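3. Collecting Demonstrations with Hand-Held Grippers
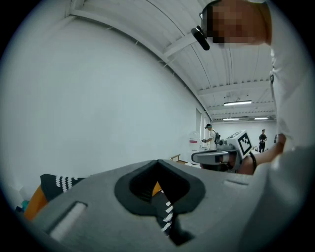
Figure 3. View from the camera on one hand-held gripper during a session in the shared room. A second gripper, with its square marker on top, is held at right; other people are at the far side of the room.

Everything our policy knows about folding, stacking and sorting, it learned from people. We want to spend some time on how those people worked, because the collection stage turned out to be the most interesting part of the Nemis project for us, and because many of the choices we made there shaped the results in Section 5 more than any change to the network did.

3.1 Why hand-held tools

Our first round of examples came from teleoperation. An operator sat at a pair of leader arms and drove the robot through each task. The data were clean and the joint angles came for free, but a good operator needed long practice before they could pinch a single layer of cloth, and even then they moved slowly and stopped often. We were teaching the policy to hesitate.

With a hand-held gripper the demonstrator simply picks up the tool and does the task. The fingers of the tool have the same shape and the same opening range as the fingers on the Gota arm, and the camera is mounted in the same place relative to the fingertips. A policy trained on these recordings sees the world from the viewpoint it will have when it runs. The change in the pace of collection was wonderful to watch. People who had never touched our robot were producing usable examples within their first hour, and their motions had the small, quick corrections that we had never managed to get through the leader arms.

There is a price. A hand-held tool has no joint encoders that tell us where it is, so its path through space has to be recovered afterward. It is also possible for a person to make a motion that the arm can't copy, such as twisting the wrist well past the range of the last joint. We deal with the first problem in 3.3 and the second in 3.4.

3.2 Room and sessions

All sessions took place in one large room with white walls, bright ceiling lights and enough floor space for several people to work at once. We chose to have people share the room. Early on we had tried separate booths with plain curtains, and the policies trained on booth data did very well in booths. In the shared room, the wide lens takes in a great deal more than the work surface. Figure 3 shows how much: along with the body of the tool and the striped cloth close to it, the camera picks up the ceiling, the far wall, a neighbor's sleeve and people at a distance. All of this changes from one session to the next, and we left it in the training images, apart from faces, which are pixelated.

Each demonstrator was given a task card with a start condition and an end condition and nothing in between. For the cloth tasks, the card read: "Start with the cloth crumpled. Finish with the cloth folded and flat." We did not prescribe a folding order. Some people fold the long side first and some fold the short side first, and a few turn the whole thing over halfway through. We worried that this variety would hurt training, and Section 5.2 reports what happened when we split the data by folding order. The short version is that the mixed set did better on unfamiliar cloths and slightly worse on the cloth used most in training.

Cloths were picked for their variety of print and stiffness. Striped fabric deserves a special mention. Strong zigzag patterns were hard on our early feature extractor, which tended to treat the edge of a stripe as the edge of the cloth and send the fingers to the wrong spot. We responded by adding more of it. Among the solid objects we favored bright, simple colors for the first phase and moved to duller and shinier ones in the second.

Sessions were limited to 20 demonstrations, followed by a break. Fatigue shows up in the data before people report it: the approach gets lower, the fingers start closing early, and the pause before release disappears. We tested longer sessions and threw away most of what came after the limit, so the limit stayed. Demonstrators were told to put the tool down whenever they wanted to, and an attempt left unfinished for that reason was marked as such and kept out of training.

3.3 Recovering the path of each tool

The pose of the tool is estimated from the wide-angle video together with the readings of a small inertial sensor in the handle. We build a map of the room at the beginning of each session by sweeping the tool slowly along the walls and over the work area, and later recordings are located against that map. The wide lens is a real gift here. When the fingertips are buried in cloth, a narrow lens sees almost nothing but cloth, and tracking is lost exactly when the interesting part begins. A very wide lens still sees beams, lights and corners overhead, and these don't move.

White walls are the weak point. They offer few features to match, and in the first week we lost tracking whenever a demonstrator turned toward a bare stretch of wall and bent down. We tried posters, which helped, and then found that the ceiling alone was enough if people began each attempt with the tool held level for a moment. This became the one instruction that we repeated every time.

For tasks that need two hands, we also need the position of one tool relative to the other. The square black-and-white markers on top of the grippers serve this purpose. When the marker on one tool is in view of the camera on the other, we get a direct measurement of the offset between them, and we use it to correct the two separately estimated paths. The marker doesn't have to be visible the whole time. A few good sightings over the course of an attempt are enough to pull both paths into agreement, and in the folding tasks the hands come together naturally at each fold.

Markers are easy to spoil. Glare from overhead lights washes out the pattern at certain angles, and a sleeve that slides forward can cover a corner. We printed ours on matte stock and replaced them as soon as the edges began to lift. The detection code reports a confidence value for each sighting, and we drop the low ones before they reach the path correction step.

The opening of the fingers is read from the images as well. A small shape model fitted to the fingertips gives the width between them, and a calibration run, in which the demonstrator opens and closes the tool fully 3 times, sets the scale. Putting this run at the start of every recording cost a few seconds and saved us from a slow drift that we had puzzled over for most of July.

3.4 Filtering

Each recording goes through the same checks before it enters the training set. The first asks whether the recovered path is continuous; a jump larger than the width of the fingertips between neighboring samples sends the recording back for review. The second replays the path on a simulated Gota arm and looks for poses that can't be reached and for speeds that the motors can't match. The last is a human check of the final state against the end condition on the task card.

The replay check is the one we would recommend most warmly to other groups. It is cheap, it needs no real robot, and it gives the demonstrator useful feedback while they are still in the room. We ran it between sessions and showed people their own paths with the out-of-range parts marked in red. Most adjusted right away, usually by turning their whole body a little instead of bending the wrist. Under the version of the protocol used for the main results, a demonstrator whose acceptance rate fell below 80 percent was given a second practice session with this display before continuing.

Failed attempts were stored separately. A dropped cloth that is picked up again and folded properly counts as a success in our scheme, and we are very glad that it does. These recoveries are among the most valuable examples we have. A policy trained without them performs nicely until the first slip and then repeats the same closing motion over an empty patch of table. With them, it goes back and looks for the cloth.

3.5 What we would change

The tool is heavier at the front than we would like, and demonstrators with smaller hands noticed it sooner. Sotiropoulos, the workshop that built the second batch of housings for us, has moved the battery into the handle, and the first impressions are very encouraging. We would also like a larger recess for the cable, which now catches on loose fabric from time to time.

On the software side, the session map is rebuilt from scratch every time even though the room hardly changes. Reusing a stored map would shorten the setup and would let two demonstrators who start at different times share one coordinate system. The Fallel toolkit, which we use for storage and playback, already supports shared coordinate systems, so most of the remaining work is in deciding when an old map has gone stale. We have begun logging the number of matched ceiling features per session for this purpose and will include these logs in the next release of the data.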